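Paper, Bins and the Friday Clear-Up

From the building newsletter, October 31, 2018

The new waste arrangement on the second floor has been running since June, and enough people have asked about it that it gets its own item this time. Most of the questions are about paper, so most of what follows is about paper too.

Before June there was one large bin by the stairs. It took everything: lunch wrappers, printouts, tape, used tissues, the cardboard sleeves from the coffee cups. When it was full, things went on top of it, and when the top slid off they went on the floor. The cleaning contractor, Rosance, asked us twice to separate paper from food. We put up a sign. The sign fell down and was thrown away in the same bin.

What we have now is small bins at the tables instead of a big one by the stairs. Each table gets a pair. They don't have to match, and most don't, as we used what was already in the building before buying anything. The remaining bins came from Skarnier, who sell them in boxes of 12, and the whole order fit on one cart.

The rules for tables are short.

Clean paper goes in one bin of the pair. This means printouts, notes, envelopes and colored paper, crumpled or flat. Please take out binder clips. Staples can stay in.

Anything that has touched food, a nose or a spill goes in the other. Tissues are the item people get wrong most often. A tissue is made of paper but it doesn't get recycled with paper, used or unused, and the same goes for napkins and kitchen roll.

Cups with liquid in them go to the kitchen first. Pour it out, then bin the cup. Three of the Skarnier bins have already had coffee in the bottom, and one of them still smells of it.

Full bins go to the collection point by the freight elevator. Take them on Friday before you leave, or sooner if yours is full. If your bin has a liner, tie the liner and leave the bin at your table.

The part that has caused the most mail is the tabletops. Under the old arrangement, a scrap that missed the bin tended to stay where it landed. We found scraps under monitors, behind radiators and, in one case, folded under a table leg, where it had apparently been doing a job. The Friday clear-up is meant to deal with this. Before the weekend, every table is cleared down to its surface. Small pieces count. A crumpled scrap in the middle of a table is still litter, and it takes a few seconds to pick up.

One more word about the marble-patterned tops. The pattern hides dirt well, especially in the brown patches, and it hides white scraps nearly as well in the pale ones. Look at the surface from the side, or run your hand across it. Wipe with a damp cloth only. The spray under the kitchen sink is for the stovetop and leaves a film on everything else.

A small piece of crumpled white paper or tissue on one of the marble-patterned tops:
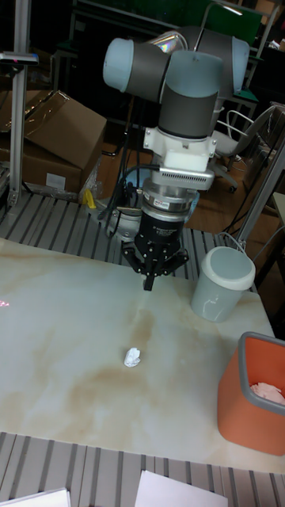
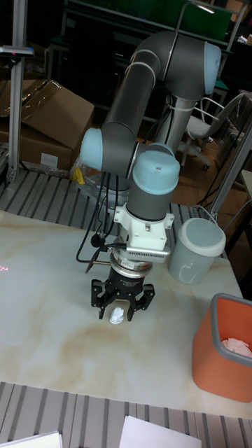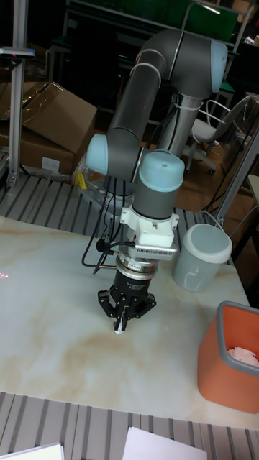

Rungnapa Inthanon wrote in to say that the rule about small pieces is fair, but that the bins are too easy to knock. She has had hers over twice, both times with her chair, and both times the paper went farther than she would have thought possible. She would like something heavier, or a hook to hang the bin from the table. She also asked whether a bin has to stand on the floor at all, given that a small one on the table would be easier to reach and harder to kick.

To take the last point first, a bin may stand on a table if the people who share that table agree to it. It should be the paper one. The other bin stays on the floor at any table where people eat, and that applies even if it has just been emptied.

On hooks, we looked at a clamp-on model from Mokusano. It holds well on a square edge but slips on a rounded one, and the tabletops here have both. We have kept the sample. Anyone who wants to try it at their own table can sign it out from Mawuli Quansah, and please write down how it did, including if it did badly. A heavier bin is possible but costs more, and it would have to come out of next year's supplies money. For now, a flat stone or a spare paperweight in the bottom of the bin does most of the same work. Remember to take it out before you empty the bin. The collection people do not want stones.

Margaux Lebrun asked about shredded paper. It can be recycled, but not loose. Put it in a paper bag, fold the top over and write SHRED on the side. Loose shreds get into the wheels of the collection carts, and the carts are old enough already.

Dumisani Mnguni asked whether colored paper really belongs with the white. For us, yes. Rosance takes it all as mixed paper. The exceptions are paper with a plastic coating and the foil-backed kind used for gift wrap. If you tear it and there is a film along the tear, it goes in the other bin.

Some practical notes to finish.

Liners are in the cupboard across from the copier, bottom shelf. The small size fits most of the table bins. The large size fits none of them and is for the kitchen. Take what you need for the week - please don't take a whole roll back to your desk.

Scrap paper with one clean side can go in the tray next to the copier instead of a bin. The tray holds 100 sheets before it starts to slide, so if it's close to full, start using it up. Ximeng Ding has been cutting some of it into note pads and leaves them on the windowsill there. They are free.

The paper count for the quarter is posted by the elevator. We printed 2,244 sheets on the shared printer, lower than the quarter before, although part of that is the week the printer was out for repair.

The cupboard key is back on its hook after being missing for most of the month. If you borrow it, return it the same day.

The collection point will move to the other side of the freight elevator while the floor there is being repainted. Look for the tape on the wall. The Friday schedule stays the same, and carts with tied liners will still be picked up first thing on Monday.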